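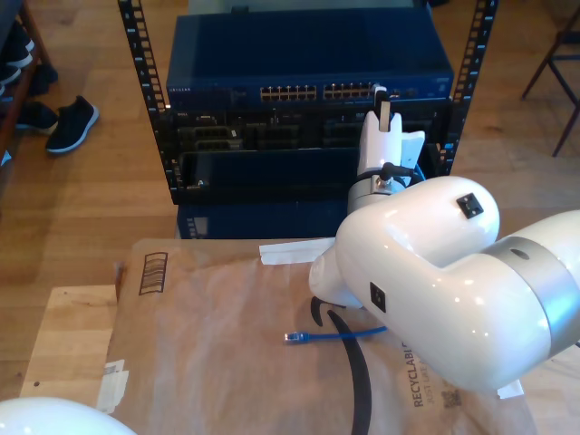
**When will the new telephone and network service reach my building?**

Bodton House moves first, in March, and the Ositz Building and the Ocampo Annexe follow once the work at Bodton House has been signed off.

The present telephone system has served the institute for 18 years. The supplier has given notice that replacement parts will no longer be made, and the cost of repairs has risen in each of the last three years. The Board has therefore approved a single replacement for desk telephones, meeting room lines and the wired network in all three buildings. The contract has been awarded to Drudent after an open tender.

**What will change for staff**

Every member of staff with a desk telephone will keep their present extension number. Outside callers will dial the same main number as before and will hear the same list of options, although the recorded greeting will be shorter. Voicemail messages will not be carried across. Any message that must be kept should be played back and noted before the move.

Staff who work partly from home will be able to answer their extension on a laptop. A headset will be supplied on request. Those who would prefer to keep a handset on the desk may do so, and no one will be asked to give one up.

Shared telephones in corridors and kitchens will be removed, with the exception of those marked for emergency use. Lift telephones and the fire alarm line are on a separate contract and are not affected.

**Dates and interruptions**

Work in each building will take place in the evening, between the close of reception and 10 pm. The telephones in Bodton House will be out of service for up to 3 hours on the night of the changeover. Reception at the Ositz Building will take calls on its behalf during that time, and urgent messages will be passed on by mobile telephone where a number has been given.

The wired network will be moved floor by floor. Computers should be left switched off but plugged in, and desks should be cleared around the wall sockets - the engineers are not permitted to move personal belongings. Wireless service will continue as normal throughout.

The Ocampo Annexe has older cabling than the other two buildings, and over 80 sockets there will need to be replaced before the new service can be connected. Occupants will receive a separate letter with the dates for their rooms.

**Training**

Short sessions will be held in the Bodton House seminar room before the first move. Each will cover transferring a call, setting up voicemail and joining a conference call. Places are limited to 10 at each session and should be booked through the staff office. A printed guide will be left on every desk, and large-print copies are available.

**Questions and special requirements**

Departments that use a fax line, a card payment terminal or a door entry telephone are asked to tell the project office by the end of January, giving the room number and the extension. Equipment that has not been reported may stop working when the old lines are closed.

Enquiries should be addressed to Yolanda Montoya, Project Office, Ositz Building, ground floor.

*Issued 2025-12-22*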